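Working Group on Good Practice for Shared-Space Robots
Minutes, July meeting
Posted by Asuka Tamura, July

Present: Kiyoshi Hosoda (chair), Kenta Yokoyama, Junpei Maruyama, Asuka Tamura (minutes). Apologies from Hatsue Fukuda, who sent written comments on item 3.

1. Last minutes
Agreed with one correction. The training room at Hamada is booked until 10 each morning, so test runs start after that.

2. Speed near people
Junpei had gone through the draft again and still found two speeds given for the same case. The group settled on 40 per cent of full arm speed whenever a person is inside the marked line, and 60 per cent when the area is clear. Kenta wanted a lower figure for lifting above shoulder height. This was talked over at some length and left for next time. Junpei to redraft the clause and send it round.

3. Handling of loose items
Hatsue's comments were read out. She asks that the rule cover both hands of a two-armed machine, as the present wording speaks of "the gripper" throughout. Agreed. The new text will say that a container held in one gripper must be steady before the other gripper lets go of anything over it. Kiyoshi noted that fruit and other soft goods need their own grip limit, and that the Zernetti sheet gives none.

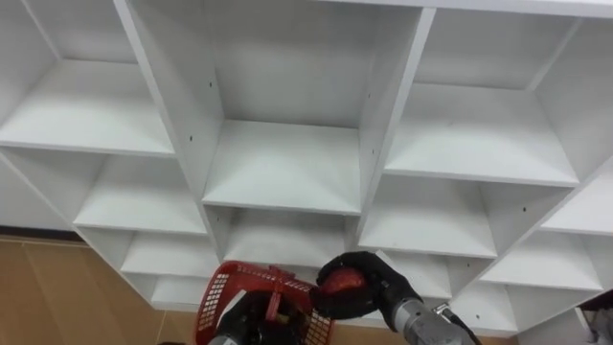 Does a person have to be in the room while the arms are working?
For the whole of a test run a trained person must be present and within reach of the stop button. The stop button may not be left with a visitor.

4. Checks before a run
Kenta reported that the list on the wall at Droltar and the one in the handbook do not match. The handbook version stands until a new one is agreed. Two points to be added to it: cables along the forearm to be looked at for wear, and finger pads to be wiped and checked for splits. Kiyoshi asked that the list stay on one side of paper - the last version ran to 2 pages and people stopped filling it in.

5. Near misses
One report, from Skemotard. An item was dropped outside the marked line and a member of staff stepped in to pick it up before the arms had been stopped. No injury. The rule already covers this but the wording is buried in an annex. Asuka to move it to the front section.

6. Any other business
Junpei asked whether written records of test runs could be kept on a tablet. No objection, provided that entries are signed on the day.

Next meeting: Saturday, same room. Kenta to bring the Droltar list.

Questions about these minutes: contact Asuka Tamura | © Working Group on Good Practice for Shared-Space Robots | Back to top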